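### 4.2 Recall of sung and spoken brand lines

The second study compared sung and spoken versions of one radio slogan. Skindero, a maker of fruit squash, supplied a single line of copy, which was recorded once as a jingle and once as plain speech by the same performer. Both versions were placed in the same slot of a breakfast programme on Pestar, a regional station, and ran for 8 weeks from the start of November.

Listeners were drawn from the station's panel (n = 400) and split evenly between the two versions. Recall was tested twice: at the end of the run and again at week 52. Prompted recall used the brand name alone; unprompted recall used the product type. Answers were coded as correct only if every word of the line was given in order -- small slips in tense were let through.

The sung line was recalled more often at both points, but the gap had narrowed by the later test. Panel members who already bought the product showed little difference between versions. We return to this in Section 5, where the Masero data allow purchase history to be treated separately.

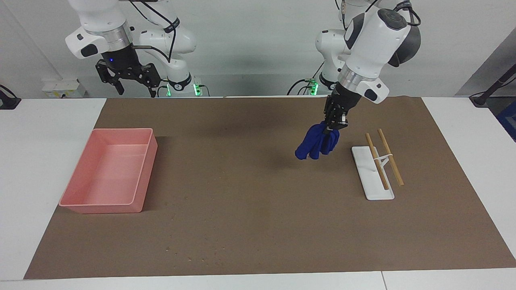 **Figure 2.** Two white robot arms behind a table with a brown mat.

Drop-out between the two tests was similar in both groups and was not modelled further.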